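Speaker notes: Grivance student project, interim talk
Speaker: Chia-jung Au. Slides and timing: Chak-lun Chiang.
Slot: 16 minutes including questions. Aim to stop at slide 14.

Slide 1. Title
Give the project name and the two course codes. Do not read out the team list, it is on the slide.

Slide 2. What the project set out to do
Students collect handling demonstrations at home with hand-held grippers. The demonstrations train a policy that later runs on the lab arm. Our group took small household objects. The other group, Flutaris, took fabrics and is speaking after us, so leave cloth alone.

Slides 3 to 4. Hardware
Two-finger parallel-opening gripper, linkage driven, textured pads on the tips. Each gripper has its own camera. They are used in pairs, one per hand. Mention that the pads are the part that wears. We changed pads after every 6 sessions in the first term and the closing-width readings became steadier. Show the plot, then move on. The full drawing is in the handout.
If asked about cables: yes, they are a nuisance. A wireless version was costed and dropped.

Slide 5. Calibration
Open fully, close fully, hold for two seconds, repeat. Done at the start of every session and again after any knock. Stress that a session without the opening calibration is thrown away, even if the rest is good. We lost a full evening's work to this in the first fortnight.

Slides 6 to 7. Data so far
3095 accepted demonstrations. Point to the bar chart by object class. Rigid boxes and cups are well covered. Chains, strings and loose beads are thin, and that is the subject of the second half.
Click twice here, the chart has a build.

Slide 8. Rejection reasons
Take the top three only: lost tracking, object out of view at the moment of closing, operator's free hand in the way. Lost tracking is mostly plain walls and strong backlight. We ask students to keep the window behind them where the room allows it, and many rooms do not.

Slide 9. Why beads are hard
A string of beads has no fixed shape. The pads may close on one bead, on several, or on the thread between. Strings catch on each other, so lifting one may bring up the rest. Width at closing tells you very little about what has been gripped. The Rorkis baseline treats the contents of a container as one object, and its score on this class should be read with that in mind.

Slide 10. Bead task, home setting
Leave this up for the whole of the task explanation. Ask the room to look at the approach first: fingers open, one to each side of the box. The container counts as an obstacle as well as a target, and the walls limit how far the fingers can open once they go in.
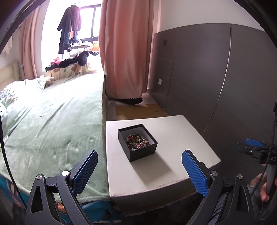
Fig. 4. Bead task: open gripper over a box of beaded jewellery, second gripper at right.

Slide 11. Task protocol
Box on a stable surface, lid off. Pick one strand, lift until it is clear of the rim, put it down beside the box. Time limit 45 seconds. A snagged strand may be freed with the second gripper but not by hand. Tangles are not tidied between attempts.

Slide 12. Results
Table only. Read the bottom row. Single-gripper lifts do worse than paired lifts in every column. Say clearly that the operators were not the same in both conditions, so this is an indication and no more.

Slide 13. Next steps
Second set of bead sessions in August. Narrower pads to be tried on one pair of grippers first. Chak-lun to finish the labelling guide before then.

Slide 14. Thanks and contact
Thank the Van Dijk workshop for machine time. Leave the contact slide up during questions.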